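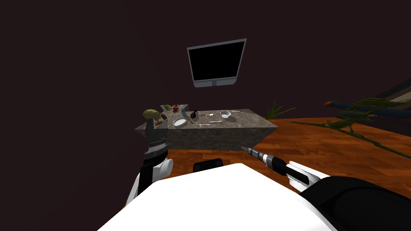
Wall monitor and stone table.

Temporary Traffic Control, Unit 6
Shuttle Working at Single-Lane Closures
Notes prepared by Nafula Laizer

6.1 Scope

These notes cover two-way roads where one lane is closed and the other is used by each direction in turn under portable signals. Flagger control was covered in Unit 5. Full closures with a marked detour are in Unit 7.

The worked case is the Ridgeway closure between Festhorpe and Galtstead, set up for a water main repair in February. The closed section is 648 feet long, measured from stop line to stop line. Side streets within the section were closed for the whole period and are left out of the calculation.

6.2 Lost time

Lost time is the part of each cycle when no vehicle can enter the section. It has two parts:

Clearance: the time for the last vehicle to travel the full length.
Start-up: the delay before the first vehicles in the queue get moving.

At a travel speed of 15 mph (22 feet per second), clearance over 648 feet is 29.5 seconds, rounded up to 30. Add 2 seconds for start-up. Each direction loses 32 seconds, so the cycle loses 64 seconds in total.

Lost time depends on length and speed. It does not change with demand. A longer closed section therefore needs a longer cycle even on a quiet road. Where bicycles use the section, clearance must be worked out again at bicycle speed, or a separate path provided. 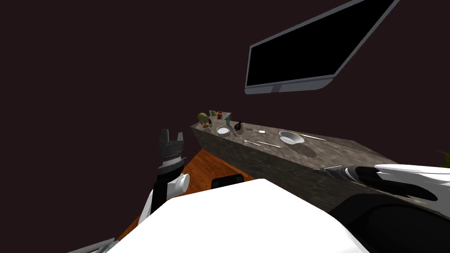
6.3 Cycle length

Two-way demand at the Ridgeway closure in the design hour was 551 vehicles. Discharge past the stop line was taken as 1153 vehicles per hour of green in either direction. The low value reflects the narrow lane and the share of trucks going to the Gronadar depot.

Flow ratio: 551 / 1153 = 0.478
Shortest possible cycle: 64 / (1 - 0.478) = 123 seconds

A signal run at the shortest cycle has no spare capacity, and the queue will grow after any small surge. With a target degree of saturation of 0.90, the cycle becomes 64 / (1 - 0.531), or 136 seconds. Use 140.

Effective green is then 140 - 64 = 76 seconds. Capacity is 1153 x 76 / 140 = 626 vehicles per hour, and the degree of saturation is 0.88.

6.4 Green split and queue length

Green is divided in proportion to demand. With 60 percent of traffic toward Festhorpe, that approach gets 46 seconds and the other gets 30.

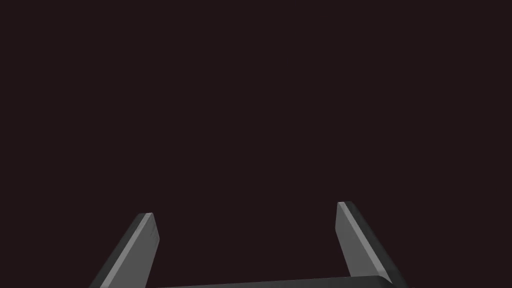 Queue storage is checked on the heavier approach first. At 331 vehicles per hour and 94 seconds of effective red, nine vehicles arrive before the next green, taking up 225 feet at 25 feet each. If the approach has two lanes, the queue may be stored in both. The plan then looks much like the gripper here: the base bar is the stop line, the two parallel fingers are the standing queues, and the gap between them is the lane marking. Both lanes must merge before the closed section, and the merge lowers the discharge rate, so 1153 should not be used without a new count.

6.5 Problems

1. Repeat the calculation for a travel speed of 10 mph. Keep the start-up value unchanged.
2. Find the cycle length if demand falls by half at night.
3. A driveway opens inside the closed section. List the changes needed to the signal phasing.

Show units at every step. Round cycle lengths up to the next 5 seconds.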